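# Ripening Fruit at Room Temperature
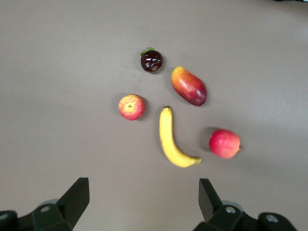
*Mango, banana and apples, spaced so that no two pieces touch.*

Many fruits are sold before they are ready to eat. The Thibodeau Household Food Program recommends the following method for residents who wish to ripen fruit at home without special equipment.

## Before you begin

Sort the fruit on the day of purchase. Mangoes, bananas, pears, peaches and plums continue to ripen after harvest. Grapes, cherries, strawberries and citrus do not, and should be refrigerated or eaten promptly. Set aside any piece with broken skin for immediate use.

## Procedure

1. Choose a surface away from direct sunlight, the stove and heating vents.
2. Lay the fruit in a single layer. Do not wash it until it is to be eaten.
3. Turn each piece once a day and check it for soft spots.
4. Press gently near the stem. Most ripe fruit yields slightly to the thumb.
5. Move ripe fruit to the refrigerator. Banana skins will darken there, but the flesh remains usable.

A firm mango may need up to 7 days. Pears are best checked at the neck, where softening is felt first.

## To speed ripening

Place the fruit in a paper bag with one ripe apple or banana and fold the top over twice. These fruits give off ethylene, a gas that encourages ripening. Inspect the bag every day. Plastic bags hold moisture and should not be used.

## If fruit ripens too quickly

Peel and slice the surplus, freeze it flat on a tray, and pack it in portions of roughly 300 grams. Label each portion with the contents and the date.

Printed copies of this sheet are available at the Julstead and Grinov branch offices.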